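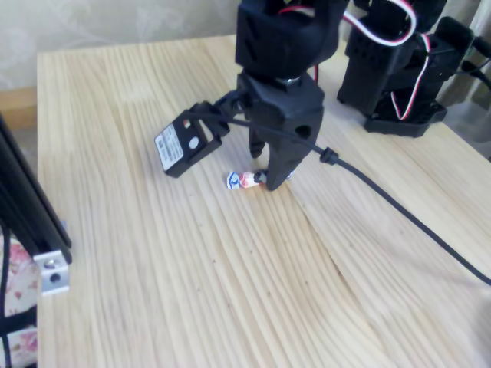 The top in question. Pine, pale grain, a few dark specks.

# Water-based or oil finish for a light pine work table?

**Brimosel**, posted 5th February

I have a light pine table top that gets daily use in a workroom. It has an old finish, type unknown, and I plan to take it back to bare wood. Two options so far:

- water-based polyurethane, satin
- hardwax oil

Requirements: as little yellowing as possible, and spot repair without redoing the whole top. Room humidity is near 40 percent in winter and much higher in August. I have a random orbit sander and discs from 80 to 220 grit. Which finish, and what grit do I stop at?

---

**Girkska**

Water-based poly. Oil will darken pine on day one and it keeps going. Stop at 180.

---

**Semer**

The two requirements pull in different directions.

Water-based poly stays close to clear. The wood under it will still yellow from light, but the film adds little. A scratch through the film can't be blended well. You scuff the whole surface and recoat.

Hardwax oil repairs locally. Clean the spot, sand lightly, wipe on a thin coat, buff off the excess. Standard versions warm the color. Versions with a small amount of white pigment offset most of that on pine.

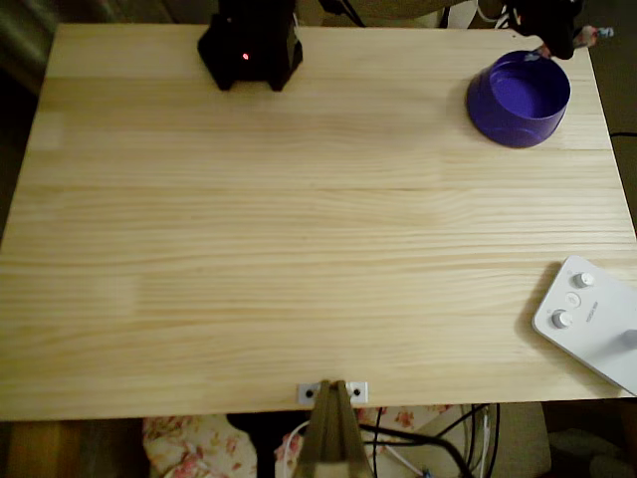
Before either one, check the joints between boards. If the top is glued up from several pieces, run a fingernail across each seam. A step you can feel should be sanded flat at 80 before you move up, and then don't skip more than one grit. Pine has soft early wood and hard late wood, so use a firm pad. A soft pad digs out the soft bands and leaves ridges.

Stop at 150 for oil, or 180 for water-based. For water-based, wipe with a damp cloth first, let it dry, and knock down the raised grain with used 220. Coat the underside too, given your humidity swing.

With daily use I'd take the pigmented oil.

---

**Mathias**

Same as Semer on the underside. Mine cupped after one summer with only the top sealed. Also test on the underside first, pine can blotch.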